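3.2 The riverside path and its crossings

The second study site is the shared path on the river side of Prirby, between the Haugen steps and the Olton road. It was chosen in May, after the first site at Pulleck had been closed for drainage work. The path carries walkers and cyclists in both directions and is one of the few places in the district where a footbridge, a lower path and a traffic crossing all come within a short walk of each other. We were interested in how people on foot find their way where routes meet at different heights, and in what the surface and the edges of a path tell them as they approach.

The section we walked is 995 m long. It was divided into 11 segments at points where the view ahead changes, for instance where a bridge comes into sight or where a bend opens up a new stretch. The divisions were made on foot by Hala Fakhoury and Custódio Godinho, who walked the path separately and then compared their maps. They agreed on all but two of the dividing points. Those two were settled by Britt-Marie Kristiansen on a third walk.

For each segment we noted the surfacing, the type of edge, any marking on the ground, the overhead structures and the side from which another route could join. Edges were sorted into hard (kerb, wall or rail) and soft (grass or bare earth). Where both kinds occurred in one segment, the longer was taken as the type and the other was written in the remarks column. This rule gave trouble in segment 6, where the kerb does not belong to the path itself – it runs along the top of the verge – and in the end we treated the edge there as soft.

Participants were asked to walk the section once in each direction and to say aloud when they felt unsure which way to go. The wording of the instruction is given in Appendix B. Nearly all of the hesitations fell close to a bridge, and most of them came before the walker had reached it. The tables that follow therefore treat the approach to a bridge and the passage beneath it as separate units. 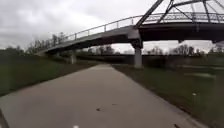
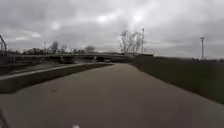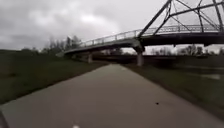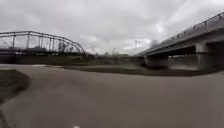
Figure 9. The path and bridges at the Prirby site.

Approaches were coded by what a walker could take in before having to choose. The main question was whether the onward route under the bridge could be made out, and if so how soon. In the second view of Figure 9 the underpass shows as a dark opening slightly right of centre, with a second, lower path to the left beyond the verge, and an approach of this kind was coded as "opening visible, parallel route present". The fourth view, with the arched truss on the left, was coded under "more than one structure", a class we added after the pilot walks. Two coders, Joar Wallin and Uyên Tiêu, worked through the whole set without seeing each other's sheets. Their differences were mostly about ramps. Wallin counted a ramp as part of the bridge from the point where it leaves the ground, while Tiêu counted it only where it passed over the path. We kept Wallin's reading for the main analysis and report the other in Appendix C.

Lighting was left out of the coding. All walks took place in daylight, and we have no basis for saying how the same approaches would be read after dark.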